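Residential Services Newsletter
Ondthorpe Hall
3 min read

Small Items Collection Returns to Ondthorpe in October

Residents of Ondthorpe Hall and the Plitby annex are invited to take part in the October small items collection, which opens at 9 a.m. on the first day of the month. The collection accepts hair accessories, pouches, soft keepsakes and other small belongings that are clean, complete and no longer needed by their owners.

Last year's collection brought in 3,316 items from the two buildings. The Residential Services Office has set a target of 3,000 for this year, as 36 rooms at Plitby remain closed for repainting.

"Students often arrive with far more small things than a single drawer can hold," said Amparo Cifuentes, Director of Residential Services. "We ask that they sort early, while there is still time to do it properly."

Residents should sort their belongings on a clean, flat surface. A made bed is suitable. Soft items should be placed in an open cardboard box and kept apart from toiletries, food and anything with a sharp edge. Hair ties and scrunchies may go in unwrapped. Jewelry, medication and electronic devices cannot be accepted.

Boxes should be no larger than a resident can carry down two flights of stairs. Used shipping boxes are acceptable, including those with printing or handle holes, provided the bottom is sound. Old address labels must be removed. Flaps should be left open until the contents have been checked at the front desk.

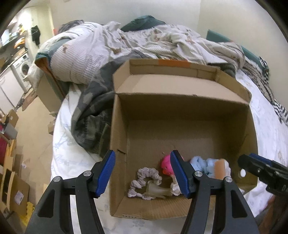

Vol. 36, No. 2 | Page 3

A scrunchie and other small soft items in an open cardboard box on a bed.

Completed boxes may be brought to the Brustard Room between 9 a.m. and 4 p.m. Nithin Devadiga, Assistant Manager for Plitby, will receive boxes from annex residents at the same hours. Each resident may submit two boxes. Items that do not meet the guidelines will be returned to the resident's room.

Questions regarding the collection may be directed to the Residential Services Office on the ground floor of the Zakharchenko Building.

This site uses cookies to remember your newsletter preferences. Accept | Manage settings

Related items
Plitby Annex Repainting: Revised Room List
Brustard Room Hours for the Fall Term
Bed Linen Exchange at Ondthorpe Hall
Storage Rules for Winter Break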